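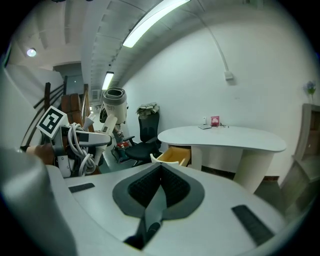
Hilo sobre el local nuevo de Calport, que me habéis preguntado varios. Planta baja, un pasillo largo que hace de sala de trabajo y una escalera al fondo. Entramos en abril. Lo que más me preocupaba era la luz, y con los fluorescentes del techo y el foco redondo de la izquierda me apaño. La barandilla de madera oscura se queda como está. El techo blanco también.

**2/** Pintura: Coralie Quinlan me pasó presupuesto, 235 por las paredes. Regateé un poco y quedó en 200. Empieza la semana que viene, a las ocho de la mañana.

**3/** Los peldaños los quiero lijar yo. Heather Harawira me presta la lijadora. Si alguien ha usado aceite duro en escaleras con mucho paso, que me cuente cuánto aguanta.
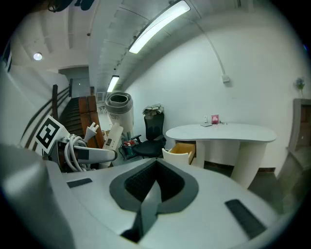
**4/** Para los peldaños dudo entre mate y satinado. El satinado se limpia mejor, pero en casa de mis padres resbalaba.

**5/** Pendiente: canaleta para los cables de la pared, 20 metros. Y una alfombrilla para que las ruedas de la silla no marquen el suelo.

**6/** Santosh, te debo respuesta sobre las llaves. Mañana por la tarde te escribo.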